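I got to Clusbridge at 7 in the morning with a bad coffee and a head full of questions about planning software, and the first thing I learned was that the arms are the easy bit. Three of them share one table here, and the real headache is getting them to share it politely!

The program is called Etim, and its job is deciding who goes where. Every arm wants the shortest path to its next block, and the shortest path nearly always runs straight through somebody else's elbow. So Etim books space in advance, a bit like a village hall diary, and redraws the whole lot 30 times a second.

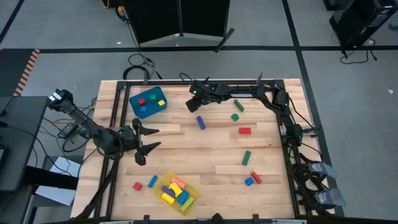 Colour, I was told, is simple enough. Angles are the pest. A long block lying skew has to be gripped across its narrow side, so the planner must work out which way it points before it books anything (the old version, Jundlow, just guessed, and I've watched the replays – carnage). They ran 200 trials on that one fix over in Derkville, and 28 still ended with an arm frozen, waiting its turn for ever. I have been in queues like that.

The team are rewriting the waiting rules now, and I'm going back in February to see how they get on.

Last updated: January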